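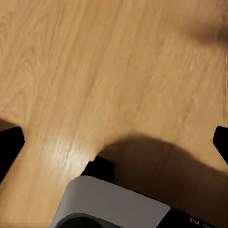 Step 1: Pick a chore you could do half asleep

Tidying a home office is a fair test for a two-armed robot. It needs no knives and no hot water, and you already know what done looks like. We set ours up in simulation at Clavby, in an attic room with a skylight and a sloped ceiling, which spares the neighbours and the floor.

Step 2: Write the chore down

"Tidy the desk" means nothing to a machine. Try "square the keyboard to the desk edge" and "put the blue folder away". Then say where away is. This takes an evening and some soul-searching.
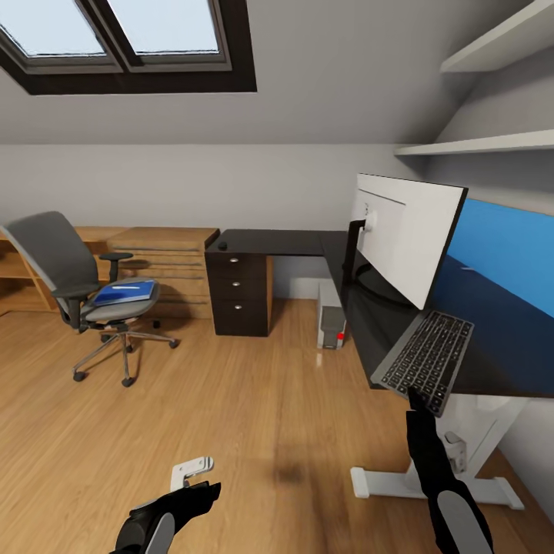 Attic office, both arms in, blue folder on the chair seat.

Step 3: Run it more than once

One good run is a party trick. Do 40, and change the starting layout a little each time. Save every run, including the embarrassing ones — you'll want them in Step 5.

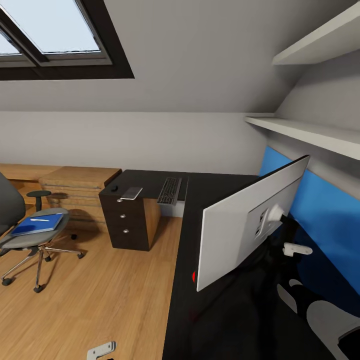 Keep the scoring dull. A run passes if every item on your list is where you said it should be, and fails otherwise. No marks for effort, no matter how fond of the arms you've become.

Step 4: Watch the long, flat things

Keyboards are harder than they look. Lift one end and the other swings off wherever it fancies. Go slowly, and use the second arm if you can spare it.

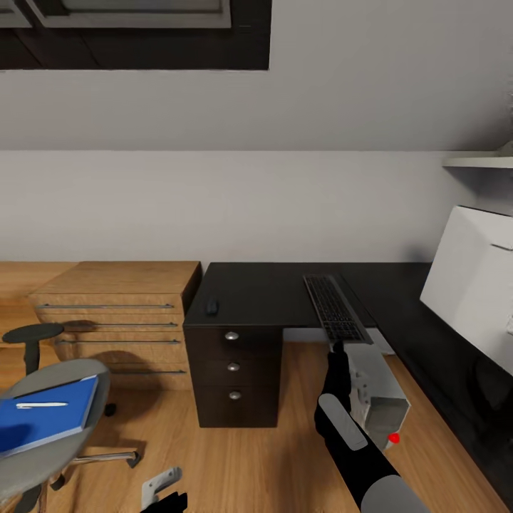 Set a time limit as well. Ours is 725 seconds, by which point I could've tidied the room and put the kettle on.

Step 5: Decide whether you'd hire it

Would I? Not yet. I'll try again in September with the Gatti planner.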